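## 4. Recording chair and seating tasks

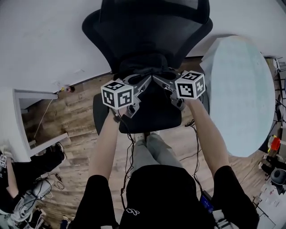 *Fig. 4-1. Both grippers over the seat of a mesh-back office chair.*

This section covers chores done on or next to a chair: clearing a seat, folding a throw, pushing the chair back to a table. It applies to the Trundov hand grippers with firmware 302 or later. For table tasks, see Section 3.

### What these recordings can be used for

A Lencho arm trained on your recordings can repeat a chore it has been shown many times in one room. It can't yet be trusted to do the same chore in a home it has never seen. Chairs are a common point of failure — they roll, they swivel, and a dark seat gives the cameras little to work with. Don't promise a site owner that the arm will tidy a room on its own by the end of the project.

### Before you start

1. Charge both grippers and the hip unit fully.
2. Check that each marker cube is tight on its gripper. A cube that turns under light finger pressure must be refitted and calibrated again (Section 2.4).
3. Set the chair where the task begins. Leave enough floor to stand in front of it with your arms half extended.
4. Clear the seat of anything that isn't part of the task.
5. Plug in the gripper cables and clip the hip unit to your waistband.

> **Caution:** Cables that hang across a seat can catch on an armrest or a caster. Check their path before each take, and stop at once if you feel a pull.

### Recording a take

1. Hold both grippers over the middle of the seat with the jaws facing each other. Don't let them touch.
2. Keep still until the hip unit beeps twice.
3. Do the chore at your normal speed. Pausing to think is fine; going back to fix a mistake is not. End the take and start a new one.
4. Bring the grippers back over the seat and hold them there until you hear one long beep.
5. Put the chair back in its starting spot.

A take may last up to 90 seconds. Anything longer is split by the Zaneteck uploader, and the second part is usually thrown out. Plan on 22 good takes for each chore and each chair.

> **Note:** If two people are recording in the same room, keep the other person's cubes out of your working area. The tracker may pick up the wrong pair.

### If something goes wrong

**Error 3315 (marker lost).** At least one cube was hidden for too long. The backrest is the usual cause when you reach behind the chair. Turn the chair sideways and record again.

**Jaws drift apart in playback.** Calibrate both grippers again. If the drift comes back, send the pair to Mebrat Gebru at the Vakus bench with the take numbers.

**Chair rolls during the chore.** Keep the take if you finished the chore. Mark it "moved" in the log — Philomena Mahama's team sorts these into a separate set.

Continue to Section 5 for drawers and cabinets.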